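The Dishes Are Still Yours

Every June my brother-in-law sends me a link to a robot that is going to empty my dishwasher. The company changes and so does the color of the plastic. My dishwasher, meanwhile, gets emptied by me, at 6:40 in the morning, with one eye open.

This year's link was to Wakine, which wants $3000 up front and 20 a month after that for a machine it calls a home helper. I read the whole page. The word "soon" does a lot of lifting on it. Folding towels is coming soon. Wiping counters is coming soon. What you get on delivery day is "object tidying," and I had to go three menus deep to find out that this means moving items of a suitable size from one flat surface to another.

I've started paying attention to what the suitable items are. When you get past the music and the sunlit kitchens and look at what the grippers in this field spend their days on, it is very often a block.

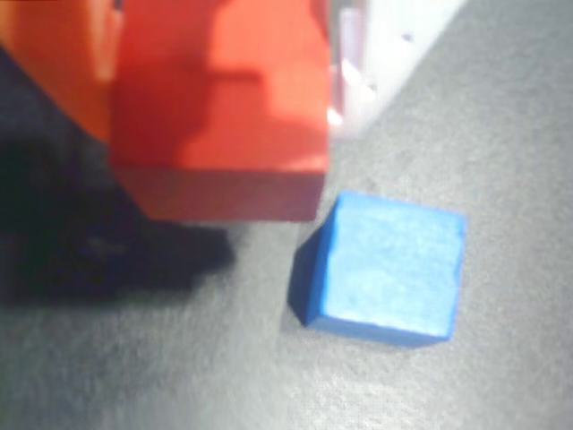
Red block, blue cube, white gripper finger: the state of the housework.

I don't say this to sneer at the people doing it. Picking things up is hard, and a block is a fair place to start. It has flat sides and it doesn't spill. It stays the same shape when you squeeze it. Now go stand in front of your sink and find me one thing in there with those qualities. Mine this morning had a cheese grater, a wet sponge, a wine glass and a pan with egg welded to the bottom.

Mererid Ruddock ran the packing floor at Jarkdale for years, and she is the person I call when I want to be talked out of my own opinions. She wouldn't do it this time. Her floor tried an arm on the mixed-goods line. It was fine with cartons. Then a run of bagged rice came through, the bags slumped, and somebody had to stand beside the arm and straighten them. "So I had a robot, and a person looking after the robot," she told me. "Before that I just had the person."

She does think the shop floor will get there before the kitchen, and I agree. A warehouse can change its boxes to suit the machine. I'm not going to buy square mugs.

The reply I always get is that progress is fast and I'll look foolish in a few years. Maybe so. I'd be glad to. But the people saying it are asking for my $3000 now, and I've yet to see one of them put a greasy pan in the demo.

Send me that video, unedited, with the egg still on. Until then I'll be up at 6:40.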